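4.2 What the Varkora kitchen package offers

Varkora sells its kitchen package as a ready-made test bed: a licence buys a set of simulated rooms, a robot arm with gripper, and a library of household tasks. The brochure promises that a policy tuned in these rooms will carry over to a real kitchen "with little further work". We found no published trial behind that claim, and the firm's support desk, Joubert, did not point us to one. We therefore ran the package as supplied, on 32 tasks with 100 episodes each. Of these, 3,056 ran to the end without a simulator fault and are kept for the analysis below.

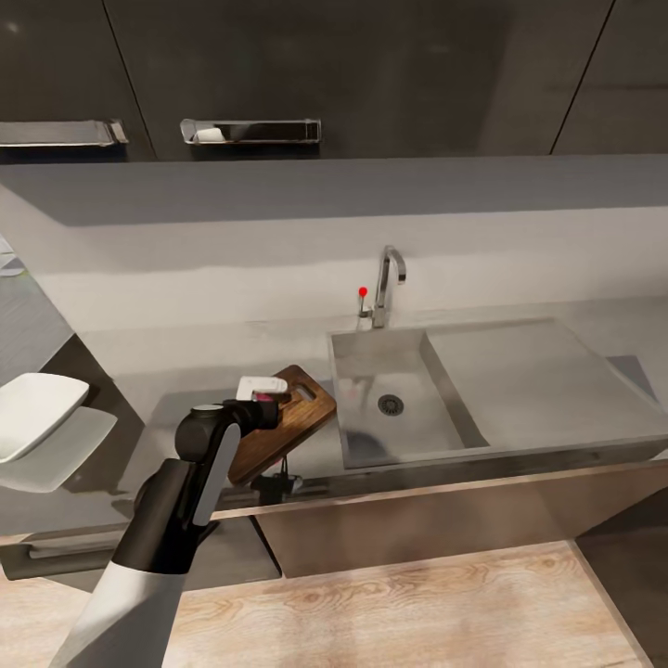 Figure 3. A counter-top task in the Varkora package, rendered with default settings.

Lighting is our first complaint. The package lists 80 lighting presets, yet most differ so slightly that we could not tell them apart by eye. The default is even and soft: the arm in Figure 3 casts no strong shadow, and the steel sink shows only gentle gradients. Real steel under a window is far less kind to a vision system. Flultico, the rival kit we tested at Orkthorpe, has fewer presets but a wider spread -- and its scores were lower. We doubt that this makes Varkora the better trainer. It may simply be the easier exam.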